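Informe de avance: puesta a punto de la celda de manipulación de Holgate
Período hasta el 24 de agosto de 2018
Preparado por Assunta Tedesco para Gunther Lindemann

Durante este período el trabajo se ha centrado en la pinza y en el modelo de simulación con el que ajustamos sus parámetros antes de pasarlos a la celda. Siguen pendientes la sustitución del cable de muñeca y la revisión de los topes mecánicos del eje 5.

La pinza se desmontó dos veces. La primera, para limpiar las guías de los dedos y cambiar la grasa. La segunda, porque Danai Kalogeropoulos detectó un juego lateral en el dedo izquierdo al cerrar a baja velocidad. Se cambió el casquillo y se volvió a poner a cero el recorrido. La fuerza de cierre queda limitada a 60 N, frente a los 70 N con los que veníamos trabajando, y el valor se ha anotado en la ficha de la celda.

En paralelo, Lutz Stöcker ha rehecho la geometría de los dedos en el simulador. El modelo anterior no incluía las muescas de las caras de contacto y daba por buenos agarres que en la celda resbalaban, sobre todo en piezas cónicas. Con la geometría nueva se han ejecutado 1.380 ciclos de agarre virtuales, con el embudo como pieza de referencia.
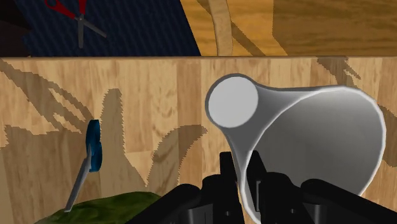
El caso que más problemas sigue dando es el del cuerpo inclinado, cuando los dedos cierran sobre la zona que se estrecha. Hemos probado 3 alturas de aproximación y la intermedia es la más estable. Las sombras del simulador siguen saliendo con bordes escalonados; no influyen en el cálculo de contactos, pero Danai prefiere corregirlas antes de usar esas imágenes para ajustar la detección de piezas. Queda apuntado como tarea menor.

Mantenimiento. Se ha sustituido el filtro del armario de control y se han reapretado los bornes de la fuente. El cable de muñeca presenta desgaste en la funda a la altura del segundo pasacables. El recambio está pedido a Fuchs y llegará en septiembre. Hasta entonces la celda funciona a velocidad reducida y Leonie Böttcher revisa el cable al inicio de cada turno.

Gasto. No hay desviaciones respecto a lo aprobado. El casquillo y la grasa se han cargado a la partida de consumibles.

Próximos pasos: montar el cable nuevo, revisar los topes del eje 5, repetir en la celda la serie de agarres a la altura intermedia y enviar los parámetros definitivos a Bultulano. Necesitamos que se confirme quién firma la vuelta a velocidad nominal.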